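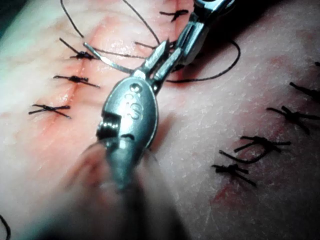
About Trudlow

Trudlow is a small company in Curnthorpe. We study how robots work with thread, cloth, rope, bags and other soft things, and we tell our customers if a machine can do a certain job for them today, or if they should wait. Most of our customers are laundries, small sewing shops, packing rooms and makers of home appliances.

Jabari Lema started the company in a rented room on Inskip Street, with one used arm and a table bought from a closed bakery. Before this he repaired sewing machines and later programmed robots for a maker of car seats. The table is still with us. It is too low for everybody.

The question we hear most

People write to us and ask: can a robot do my chores yet? Sometimes they mean the dishes and the socks at home, and sometimes they mean a line where workers tie bags all day. Our answer in the year 2025 is that it depends very much on the chore, and that the difficult ones are often not the ones which look difficult.

A robot can carry a full box from one shelf to another for the whole night. It can vacuum a floor if there are no cables on it. It can put screws in a plate when the plate comes always in the same position. For a shirt that lies in a heap with other shirts, it needs much more time than a person, and for a shirt turned inside out we have not seen a machine we would recommend to a customer.

Thread is a good teacher in this matter. It is thin, it bends where it wants, and it goes behind the tool just when the tool must close. Sewing a button, closing a sack and tying a roast all ask for something similar: one hand holds, the other pulls, and both must know where the loose end is.

Needle and thread

We look at surgical suturing for this reason. The tools are very fine and have small jaws, and the needle is curved, so it must be turned through the material and cannot be simply pushed. We are not a medical company and we do not sell anything to hospitals. But a person who wants to know how far machines have come with a needle should look at this work first, and only then at the button.

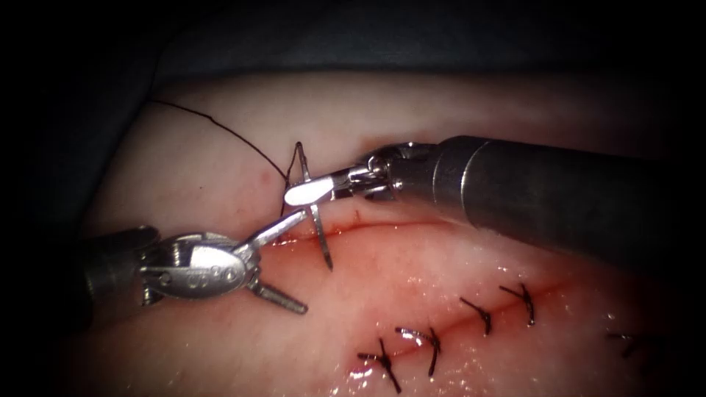 Two robotic arms at a tissue pad, with a curved needle and black thread. Five knotted stitches are on the closed part of the seam.

A picture like this can give a wrong idea, and we say so to every visitor. A neat row of knots does not tell who moved the arms. In many systems a trained person guides every movement, and the robot copies the hands. When you see a film of a robot that folds towels or fills a dishwasher, please ask first the same thing — is a person guiding it, and how many times was it tried before the film was made? We ask this of every supplier, and we write the answer in our report, also when the answer is that they did not want to tell us.

How we test

For a normal study we ask the customer to send us 100 pieces of the real material. Please do not wash or iron it specially for us. We run each piece 2 times, and we do not touch the machine between the start and the stop button. If somebody must help, the piece is written down as helped.

The report says how many pieces were finished, how long each one took, and what went wrong with the others. It also has a page for the cost of the person who stands near the machine, which suppliers like to forget.

Our own product is Trumex, a table unit which ties the neck of mesh bags with cotton cord. It took us longer than we had planned. The first version tied well with new cord and badly with cord from an opened roll, and we had to change the guide. Since August it is sold with the new guide. Trumex does this one job, for bags up to 50 centimeters long. It can't tie shoes, and we are asked this often.

What we do not take

We do not test machines for care of children or sick people. We do not write reports for advertising. If a supplier pays for a study, this is written on the first page.

Visiting us

Schools and small firms are welcome in the workshop, please write to us before. You can bring your own chore in a bag. The last group brought a fitted bed sheet, and we are still working on it.

The workshop is at 300 Inskip Street, Curnthorpe, second door, after the bicycle stand.

Page last changed: October 14, 2025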